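Notebook – suture thread bench, Saturday, May

Started late, at 2 in the afternoon, because the humidity box was still drifting. I waited until it stayed quiet, then I put in the Trunel spools. The question for today is the same as last week: does the black braided thread lose knot strength when it is stored unwrapped, or do we only see differences between my knots and the knots of other people?

Lot 677 is the one everybody complains about. I cut the pieces from the middle of the spool, not from the outside layer, which is often a little flattened. Three throws on each knot, ends left long. The Grillilico lot was cut the same way and it goes in the second tray. Please do not mix the trays, the labels are only pencil.

First pulls: the Trunel pieces broke at the knot, as they should. Two of the Grillilico pieces did not break, they slipped. I looked at them under the magnifier and the second throw was lying in the wrong direction, so this is my fault and I do not count them. I crossed them out in the table but left them readable.

Instruments and pad, the black thread is in all three:

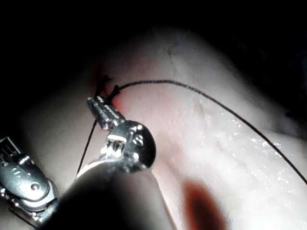
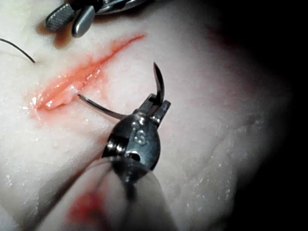
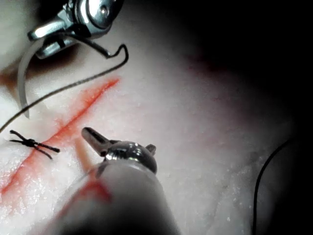 After the break I repeated the slipped ones with fresh pieces. Both held until the thread broke. The upper clamp on the Plondeson tester is leaving a mark on the thread again – I put a strip of thin rubber on each jaw and the mark became weaker, but it is still there. If a piece breaks at the clamp, write "C" beside it and leave it out of the mean.

I also tried wax on one spare piece. It ties very nicely, but the knot feels soft and I do not trust it. No numbers from this.

The Inthanon spools are still in their sealed bags on the top shelf. I want to open them together with a new Trunel spool, so both get the same air from the first hour.

To do:
Ask for a new seal for the humidity box door.
Cut 5 more pieces of lot 677 and tie them with the left hand leading.
Copy the crossed-out values to the shared table, with the reason.
Find the good scissors. The ones in the drawer are chewing the ends.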